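Sorting It Out: What Our Town Throws in the Blue Bin

Final report, Environmental Science elective
Lorenz Mösli, Bestgate group

Why we picked this

Everyone in our group has stood over a recycling bin with a yogurt cup in one hand and no idea what to do. We wanted to find out how often people get it wrong, and whether a better label would help. It sounded like a small question in March and it kept getting bigger (in a good way!).

What we did

We asked 41 households on the Fikley side of town to let us go through their blue bins before pickup. They all got a letter first, and we wore gloves and the thick aprons from the art room. Over the whole project we sorted 976 items by hand on a tarp behind the school gym. Each item went into one of 5 groups: paper, metal, glass, accepted plastic, and things that should not have been there. I loved this part more than I expected. You learn a lot about what people think a "box" is.

For the second half we made a new label with drawings in place of words and taped it to the lids. The old town label has a lot of small print and uses the word "rigid," which three of us had to look up in this context. Ours showed a bottle, a can, a jar, a folded carton, and a big crossed-out plastic bag.

What we found

Of the items we sorted, 336 did not belong. That is more than a third, and it surprised even our teacher. Plastic bags were the worst by far, often tied shut with perfectly good cans inside them. Greasy pizza boxes came next, then coffee cups, which look like paper but have a thin plastic lining.

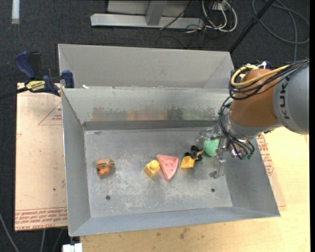

Glass was the happy story. Almost every jar was in the right place, and many had been rinsed and had the lid taken off. Mrs. Henríquez, who let us use her driveway on a rainy morning, told us her family has saved jars for years and only recycles the chipped ones.

After the new labels went on, we saw fewer bags right away. Coffee cups did not change at all, and I think that is our fault, as we left them off the drawing. We would add a cup next time, probably with the lid shown separately.

Problems

We only had one neighborhood, and people knew we were coming, so they may have been extra careful. We also argued a lot about foil. In the end we called it metal if it was clean and trash if it was not, and we wrote that rule inside the cover of the Clonico notebook we used for tallies so it stayed the same for everyone.

What we would do next

I would really like to try this at the apartment buildings, where many families share one container and the label has to work for all of them. We still have the label drawings and are happy to pass them on to next year's class.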